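Reference > Toys and Puzzles > Fitting Puzzles > Foam shape board

Foam shape board

A foam shape board is a slab of soft foam with holes cut into it, each hole made to receive a piece of matching outline. It is the quieter cousin of the wooden shape sorter, and it has spent most of its history being chewed. The usual purpose is to teach the user that a star goes in the star hole, a lesson most people take in early and some abandon later in life when loading a dishwasher.

Construction

The board is a single thickness of foam, deep enough that a piece can sit down in it and stay put. Color is a matter of taste, though red has a strong following among makers who do not have to look at it all day. Pieces come in two broad families. Flat pieces fill a hole edge to edge. Pegged pieces have a solid head on top and one or more legs underneath, and it is the legs that do the fitting.

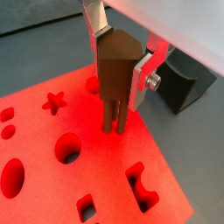

A brown pegged piece with a beveled head and three legs, held over a red board.

Three legs are generally thought to be the point at which a piece stops being friendly. A single peg can be turned any way at all and will still go in. Three pegs have opinions, and the head gives only modest help in working out what those opinions are. The Gevelden pattern, named for the town where it was first cut, puts a pointed head on the piece and lets the user assume that the point means something. Owners of the Gevelden set remain divided on whether it does.

Hole shapes

There is no standard list. Circles, squares and stars turn up nearly everywhere, and the hexagon is common enough to be resented. Beyond these, the cutter's imagination takes over. The Antunes catalog once listed 118 outlines, a good number of which were ovals.
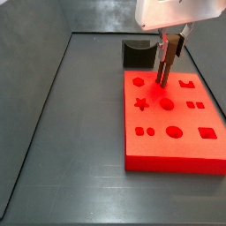 The oval is in fact the main source of trouble. A board with two ovals of different sizes will, sooner or later, have the small piece lost at the bottom of the large hole and the large piece leaned on until something gives. Squares are worse in pairs. Two alike, side by side, leave the user wondering which piece belongs to which – and the answer, that it makes no difference, is rarely found satisfying. Rhombuses cause less grief, mainly through being left until last.

Wear and care

Foam forgives, up to a point. A piece forced into the wrong hole leaves the edge slightly rounded, and after enough of this the board becomes easier, which some users mistake for progress. The Omell trial put one board through 1000 insertions and found that the corners of the square holes went first. The star held up better than anyone had bet on.

Boards should be wiped with a damp cloth and dried flat. They should not be stored on edge, folded or used as a kneeling pad in the garden, although the last of these is widely reported and said to be very comfortable.

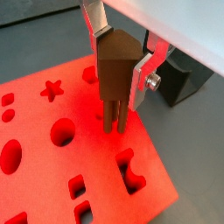
Maintained by the Pimden Puzzle Club – Boards and Pegs Section

Play and variations

In the plain game, pieces are put in until there are none left over. Club play adds a clock. In the Friday form of the game, popular in Pimden, each player has 10 tries and must call the hole aloud before lowering the piece. Hovering is allowed. So is a long, thoughtful silence, within reason. Touching the foam counts as a try, and this rule accounts for nearly all of the arguments.

A blind version, with the board under a cloth, was added one February and is still listed in the club rules.

Related articles
Peg and hole puzzles
Shape sorter
Foam cutting
Pentagon (puzzle piece)
Gevelden pattern
Tray puzzle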